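Gerarard Street Residents' Association
Minutes of the Snack Table Meeting
Saturday, May 14, 2022, Bramwood Room

Present: Obadia Laizer (chair), four members from the north building, three from the south building, one from the town houses. Apologies were received from two members.

1. Minutes of the last meeting
Approved with one correction. The budget for the summer open house is $960, not $690 as printed.

2. Matters arising
The key to the storage closet has been replaced. The old key should be handed in if found.

The supplier question is settled. McKinnon will deliver the small boxes of cereal and snacks in one order, and the tea and coffee will come from Gasusholm as before. The chair will confirm both orders by phone on Monday.

3. Layout of the snack table

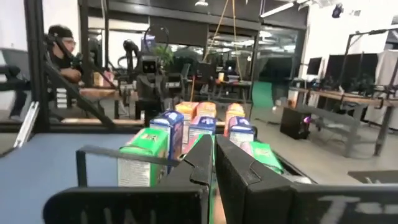
Members discussed how the small boxes should be set out at the open house in July. Last year they were left in the shipping carton and people had to dig for what they wanted. The chair proposed standing them upright and keeping each color together. It was pointed out that with the boxes packed in close, the orange ones at the back are partly behind the blue, and a child would not easily get one out without moving the others. One member thought this was not a serious problem, as someone will be at the table the whole time. Another asked for more space between the rows. After some discussion it was agreed to keep the boxes upright, sort them by color, and leave a finger's width between rows where there is room.

A proposal to put price cards in front of the boxes was withdrawn. Everything on the table will be free.

4. Display rack and decoration
The chair asked whether the wooden tray with the wire frame should be used again or whether the association should buy a tiered stand. A stand of the right size costs $40 plus shipping. Two members were in favor of buying. The others felt the tray does the job and takes up less room in the closet.

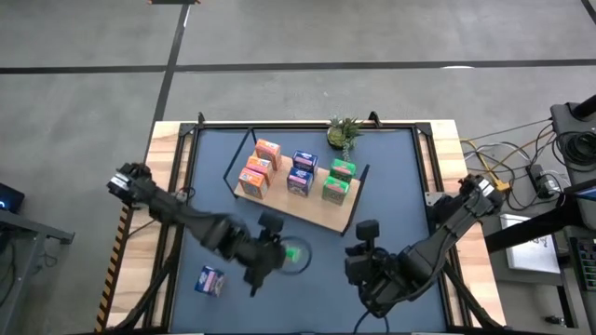

It was agreed to keep the tray and look at the stand again next year. The rack should sit toward the back of the table so that there is space in front for bowls and napkins. The succulent may stay behind it. A request for cut flowers was turned down on cost.

The glass bowl will be used for loose items. Members were reminded that nothing containing nuts is to go in an open bowl.

5. Flyers
The print shop quoted for 488 flyers, one for each mailbox. Approved. The text should give the start time, the rain plan and the side entrance, which was left off last time.

6. Reserve fund
The balance stands at $4,000. No withdrawals are planned before the open house. A member asked for the statement to be posted in both lobbies. Agreed.

7. Any other business
The hallway light by the mailboxes in the south building is out again. The chair will report it.
Folding chairs borrowed in the spring are to be returned to the Bramwood Room.

Actions
O. Laizer: confirm orders, report hallway light, post statement.
North building members: collect flyers and deliver.
South building members: set up the table on the morning of the open house.

The meeting closed at noon. The date of the next meeting will be posted in the lobbies.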